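3.2 Task setup and scene construction

The course project described in this section was carried out by six student teams in the robotics laboratory course at Zasberg. Each team received the same simulated kitchen, the same arm model and the same logging tools, and was asked to write a controller that clears a stone-topped counter one item at a time. Figure 4 gives two views of the simulated workspace.

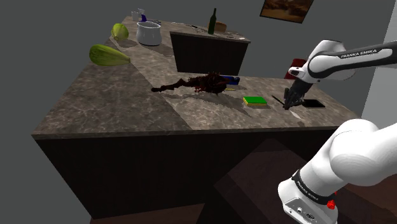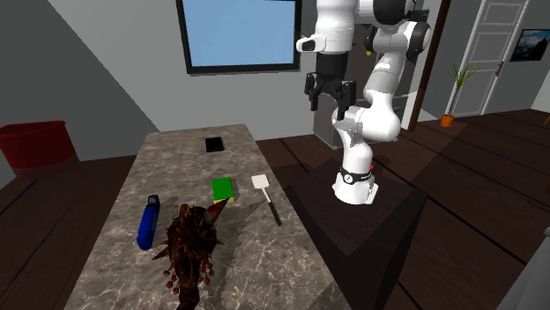
Figure 4. Simulated counter-clearing workspace, in two views. The sponge block with the green top is present in both.

The simulated environment, called Vergate by the students, was assembled from a shared object library. The library mixes ordinary kitchen items with shapes that have no place in a kitchen. The dark, spiky object on the counter belongs to the second group. It was included to test how the grasp planner behaves on a mesh with many thin projections, where a bounding box is a poor guide to the usable surface. The sponge is at the other extreme, with flat faces and a simple outline, and served as the reference object for all teams.

Objects are placed by a sampler that draws a position and a heading for each item and rejects any draw in which two collision meshes overlap. After placement the physics engine runs for 300 steps with the arm held still, so that items dropped slightly above the surface come to rest before the controller is given access. Lighting direction is drawn separately. Strong cast shadows were kept in the training renders because an early segmentation model from one of the teams had labeled shadow regions as parts of objects.

Each team was given a budget of 770 episodes for training and tuning. An episode ends when the target item has been moved to the drop zone, when the arm exceeds a joint limit, or when the time limit is reached. Teams were free to divide the budget between data collection and controller tuning — most spent the larger part on collection.

3.3 Controllers

Two families of controller were submitted. Four teams used a staged design in which a segmentation network proposes an object mask, a geometric planner selects a grasp from the masked depth points, and a fixed sequence moves the gripper through approach, closing, lift and transfer. The remaining two teams trained a single policy that maps the rendered image and joint state to a change in gripper pose. The staged designs were easier to debug in the time available. A failed episode could be traced to one stage by replaying the log, and the students' weekly reports show that most of the faults found in this way were in the approach motion.

The approach fault is worth describing in detail. The planner supplied with the course, Tully, checks the finger geometry against the counter but treats the wrist as a single cylinder. For low, flat items such as the spatula, the selected grasp requires the gripper to come down at a steep tilt, and the true wrist shape then passes closer to neighboring items than the planner assumes. Hashini Nanayakkara replaced the cylinder with 11 spheres fitted to the wrist mesh. The change was adopted by all of the staged teams and is used in every result reported in Section 4.

The single-policy teams did not use a planner and had no explicit collision check. Their controllers were instead penalized during training for any contact force on items other than the target. The weight of this penalty was left to the teams. A high weight produced policies that stopped short of the counter, and a low weight produced policies that pushed neighboring items aside to reach the target. Both teams settled on a schedule that raises the weight over the course of training.

Scoring was automatic and followed the Flernalby rules used in the previous course, with one change: an item that leaves the counter surface by any route other than the gripper is counted as a failure for the whole episode.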